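Notas de la ponente - Soledad Lagos
Buenas prácticas en celdas de picking desde contenedor: lo que pide la norma y lo que conviene escribir además
Versión del 10 Dec 2021

Diapositiva 1. Título
Saludar, decir el nombre y pasar. No leer el índice. Avisar de que las preguntas van al final, salvo las de vocabulario.

Diapositiva 2. Alcance
Hablo de brazos industriales con pinza y cámara en muñeca que sacan piezas sueltas de un contenedor. No hablo de paletizado ni de colaborativos con limitación de fuerza. Las referencias son ISO 10218, partes 1 y 2, para robot e integración, e ISO 12100 para la evaluación de riesgos. Decirlo despacio: la parte 1 obliga al fabricante del robot, la parte 2 a quien integra. En un banco de pruebas el integrador suele ser el propio laboratorio, aunque en el papel no figure así.

Diapositiva 3. Documento interno
El procedimiento Leltine tiene 21 puntos. Comento 11; el resto son administrativos. Se redactó en junio a partir de la revisión de la celda de Warnham y lo han adoptado después Uvau y Sadeghi con cambios menores. Si alguien pide el texto completo, está en el anexo de la memoria.

Diapositiva 4. Contenedor y fijación
Puntos 1 a 4. El contenedor se trata como utillaje: posición definida, fijación mecánica y referencia visible en la mesa. El rozamiento no cuenta como fijación. Un dedo que toca la pared inclinada transmite una carga lateral que desplaza la chapa, y a partir de ahí la calibración ya no vale. Las marcas de cinta sirven para detectar un desplazamiento a simple vista. No sustituyen a la verificación de coordenadas.
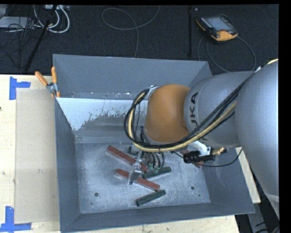 Brazo KUKA sobre el contenedor de chapa, con cuatro bloques alargados en el fondo. Mordaza de mangos naranjas en el borde y marcas de cinta azul en la mesa.

Dejar la diapositiva puesta durante los dos bloques siguientes. Señalar primero la mordaza y luego el mazo de cables que rodea la articulación naranja.

Diapositiva 5. Cableado en muñeca
Puntos 5 a 7. El mazo exterior necesita holgura para el giro completo de los ejes finales, y esa holgura es a la vez el volumen que puede engancharse. El modelo de colisión tiene que incluirla. Regla escrita: se recorre cada eje de muñeca hasta su límite de software, a velocidad reducida, con el contenedor montado, y se anota el radio máximo del bucle. Los hilos finos junto a la pinza se inspeccionan al inicio de cada turno. Un cable que puede quedar entre los dedos y la pieza es una no conformidad, no una observación.

Diapositiva 6. Consola y modo manual
Puntos 8 y 9. Velocidad reducida: 250 mm/s como máximo en el punto central de la herramienta. Dispositivo de habilitación de tres posiciones. La consola tiene lugar asignado, con soporte, fuera del espacio protegido y con el cable recogido. El suelo no es lugar asignado. Quien entra lleva la consola en la mano y el selector en manual; si entran dos personas, hacen falta dos dispositivos de habilitación.

Diapositiva 7. Piezas de ensayo
Puntos 10 y 11. Longitud, sección y color de cada pieza se registran antes de la serie. Las piezas largas próximas a la pared piden orientación de pinza restringida. En Warnham se revisaron 223 ciclos: las paradas por contacto con la pared se concentraban en piezas largas cruzadas. No dar porcentajes, la serie no se diseñó para eso. También se anota la limpieza del fondo - el residuo claro altera el contraste y cambia el umbral de segmentación.

Diapositiva 8. Registro
Una hoja por serie. Campos mínimos: versión de programa, fecha de calibración, estado de la fijación, radio del bucle, incidencias. Firma quien operó y firma quien revisó. Si falta un campo, la serie no se publica.

Diapositiva 9. Preguntas
Prevista: si basta con el marcado del robot. Respuesta: no, el robot es cuasi máquina y la declaración corresponde a la celda terminada. Prevista: si el escáner láser sustituye al vallado. Depende de la distancia de seguridad, remitir a ISO 13855 y no improvisar cifras.
Si sobra tiempo, volver al punto 6 y enseñar la hoja de inspección de Sadeghi.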